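Jewelry box

A jewelry box is a small case for keeping rings, necklaces and other ornaments. Sellers often claim that a lined box stops silver from tarnishing. The evidence for this is thin. Tarnish comes mostly from sulfur compounds in the air, and an ordinary fabric lining does little to keep air out. Some cloths are treated to absorb sulfur, but few sellers say how long the treatment lasts.

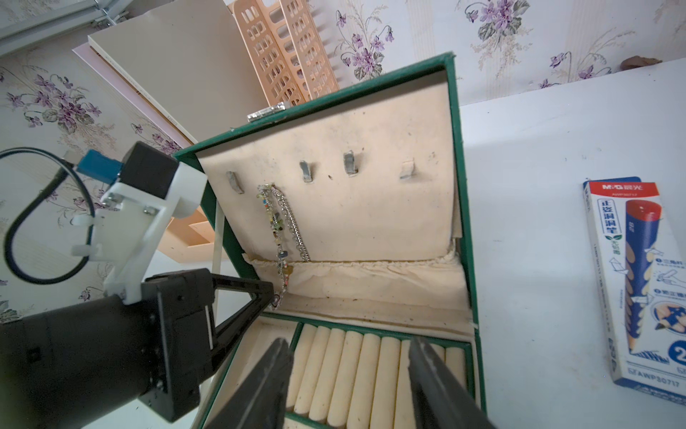

Open jewelry box with necklace hooks in the lid and ring rolls in the base.

Dating is another weak point. Boxes offered as "Victorian" frequently turn out to be much later, and worn fabric proves nothing about age. Sofia Amaral, in a survey of 603 boxes sold at auction, found that only 8 came with any paperwork from before the sale. The Gajdoš style, named in many dealer catalogs, has never been clearly defined, and Radek Říha doubts that a workshop of that name existed.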